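Open Day at the Sternow Workshop

What a lovely turnout we had on 24th July, when Sternow opened its doors and let us all crowd in (politely, for the most part!) to see the small robot arms its people have been printing and wiring up since last November. We had coffee first, of course, and then everyone drifted over to the tabletop arm, where a mug had been set out for it to work with.

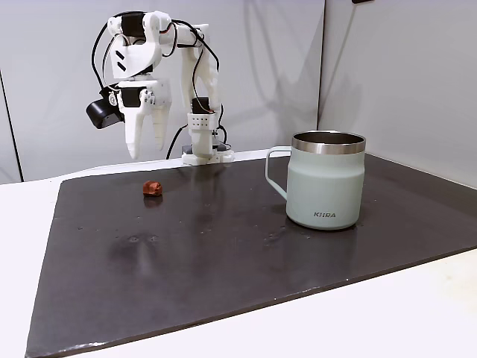
Our hosts from the Baysal group were so patient with us, and I must have asked the same thing about servos three different ways before it sank in. Each motor looks after one joint, and getting them all to agree on a smooth path to a handle takes a good deal more practice than I had ever imagined. They have logged 3,624 practice runs so far, and a session can last up to 2 hours, so my hat is off to them.

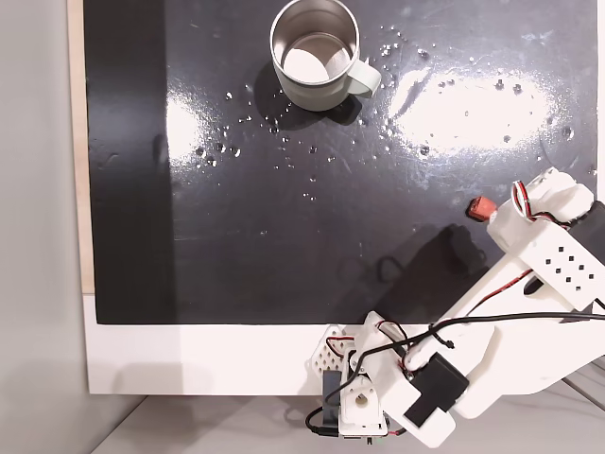 Tharushi Nanayakkara wrote to us afterward that she would have happily stayed until closing, and that she hopes the next visit leaves more time for members to try the controls themselves. I do too! Names for the Mureria trip can go on the sheet by the door, and there are 24 places.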